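Vesela Mladenović did not plan to compare grippers in simulation. At Kavbridge she was asked only to choose a camera. "But the camera sits on the wrist, so the fingers are always in the view," she says. "You cannot choose one without the other."
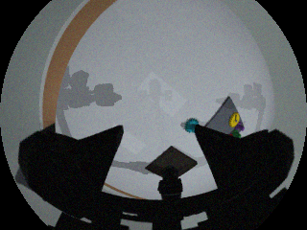
She tested two finger shapes with the same wide lens. The broad fingers held well, but they hid too much of the table. "The policy was guessing where the small pieces are. I did not like this – a person would also guess."

Her colleague Tihomir Golob wanted a second, fixed camera. She agreed after 30 trial runs.
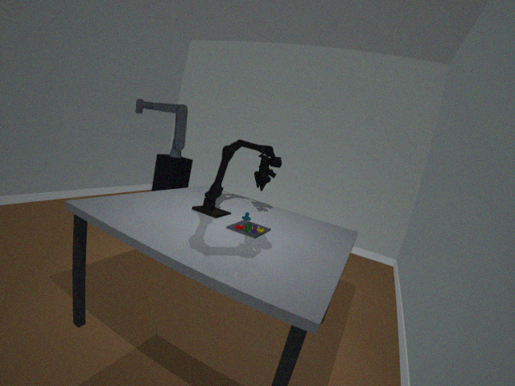 The simulated cell, with the black arm over the table and the tray of coloured pieces.

The narrower fingers are her favourite now, though she will decide in December.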